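Covero simulation kit, after two months in the garage

I've had the Covero kit since October and figured I'd used it enough to say something useful. For anyone who hasn't run into it, it's a software package for building your robot cell on screen before you start drilling holes in real furniture. I paid 325 for the full version (the hobby one is cheaper, but it caps you at 9 objects and I blew past that the first evening).

Install was easy. The manual is not great! It's 17 pages, and half of those are license terms. I ended up learning most of it from the sample projects, especially the one called Skellness, which is a good one to pick apart if you're new to this. My shop computer is old and it still ran fine once I turned the shadows down - my Bovlow graphics card is nothing fancy. 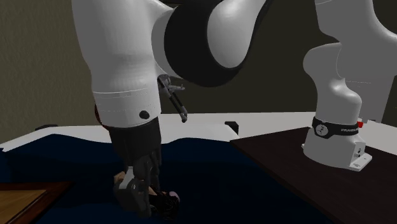

Cloth is the reason I bought it. My plan for the garage is an arm that can tidy up a bench, and benches have rags and drop cloths and old towels all over them, so I wanted something that could handle soft stuff without me ruining real hardware. Covero does a decent job. The navy fabric lies in uneven folds instead of sitting there like a board, and I could bring the gripper down with something in its fingers, just over the cloth, and get a feel for how much room I'd have. The dark folds are hard to read on a cheap monitor though, so pick a lighter color if you can. The Franka arm model looks great, right down to the little red button on the base.

Now the gripes. Saving a big project takes forever, and the undo button forgets camera moves, so I kept losing my view. Importing my own parts was a pain too. I had a bracket from Orbán that came in 300 times too big and swallowed the entire table (funny once). The fix is a units setting buried under the export menu, of all places.

Would I buy it again? Yeah, I would, mostly for the cloth and the arm models. If all you want is to push blocks around, get the hobby version and spend the rest on clamps. I'm going to try it with my real bench measurements next, and I'll update this if the importer gets any better.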